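Changes to our magnesium and herbal range

From this month there are some changes to what we stock and how we pack it. Most regular customers won't need to do anything, but please read through if you have a standing order, as two product codes have changed.

The Bronora magnesium powder is moving from the 121 g tub to a resealable pouch. The powder inside is the same blend of magnesium citrate and glycinate, made at the same site. The serving size hasn't changed and neither has the price. The new pouch has no scoop in it. If you already have one from an old tub, keep using it. If you don't, tick the scoop box at checkout and we'll put one in with your order at no charge.

The unflavoured version will be available first. Lemon will follow once the last of the tubs have sold through. We know a few of you prefer the tubs because they sit better on a shelf, and we did ask about keeping both, but the supplier is only running one line.
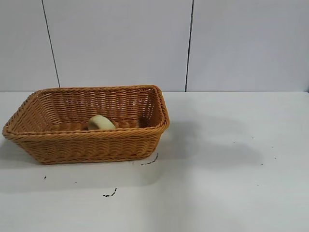

Woven basket, tan with a rolled rim.

We are also taking on two herbal teas from Omarov. The first is a chamomile and lemon balm blend, sold in boxes of 20 bags. The second is a loose-leaf ginger and licorice root, sold in 100 g bags. Both are caffeine free. Please note that licorice root isn't suitable for everyone. If you have high blood pressure, are pregnant, or take medication for your heart or fluid retention, talk to your doctor or pharmacist before drinking it regularly. The same advice is printed on the back of the bag in small type, and we have asked for it to be made larger on the next print run.

The Tseng astragalus capsules are staying, in bottles of 100. There was a gap in supply from November, when a batch was held back for extra testing, and the back orders have now all gone out. If you were on the waiting list and haven't received yours, check that we have your current address. Three parcels came back to us marked as moved.

One product is leaving. We will not be reordering the Rullosari throat spray. Sales were slow, the pump on the bottle leaked in the post more often than it should have, and the replacement pump was not much better. The Rullosari lozenges are still available in honey and in blackcurrant. Anyone who had a leaking bottle and didn't tell us can still ask for a credit – we don't need the bottle back, just the order number. 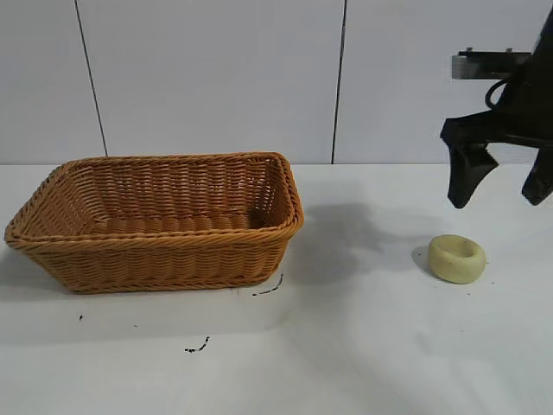 Head office, Saturday, March 2, 2019

A few notes on ordering. Standing orders for the magnesium tub will be switched to the pouch automatically. If you would rather cancel, do it from your account page before your next order is packed. Telephone orders are still welcome on weekday mornings.

We have had several questions about whether magnesium can be taken alongside other supplements. It depends on what they are. Magnesium can interfere with how some antibiotics and thyroid medicines are absorbed, so these are usually taken a few hours apart. Your pharmacist can tell you the right spacing for what you take. Our staff can help with ingredients, allergens and serving sizes, but they can't give advice about prescription medicine.

Store all powders and teas in a cool, dry cupboard away from the stove. The pouches should be pressed flat before sealing, as the powder will clump if damp air gets in. Clumped powder can be broken up with a dry spoon.

The updated price list is on the website under Orders, and a printed copy will go out with every parcel until the end of the month.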